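**Irkis open day: the two-armed table unit, reviewed by a doubter**

I went along in September because Iona Cairns had a spare place, and because Irkis has been promising "household hands" for long enough that I wanted to see a pair at work. The demo was the Rerow task set: small, fiddly jobs with soft things on a table. Ours was the card holder. Open it, get a card into a sleeve, shut the strap.

The room was well lit and the tablecloth was a nice touch, all ferns and peach roses. It also does the machine a favour. Cloth gives a little under a fingertip, and a bare worktop doesn't. 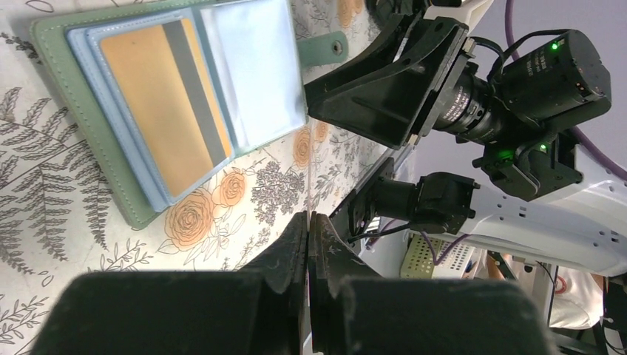 We were allowed 15 minutes at the table, and most of that went on waiting. The arms creep up to a thing, stop, think, and creep again. I asked how often the whole job works from start to finish and was told they were "very happy with progress". I asked again and got a leaflet.

What I liked: the grippers are gentle. I saw no plastic bent or torn, and the two arms kept out of each other's way, something the Calilura pair I saw last year could not manage. The staff didn't rush in to help at every wobble either.

What I didn't: the cables. They loop all over the arms, and I can't see that lasting in a house with a cat. The black fingers were scuffed too, and I'd want to know what a new set costs. There was no price for those, or for anything else.

Worth the trip if you're curious. As something to buy, 6 out of 15, and I'd look again once they publish results for 100 tries in a row.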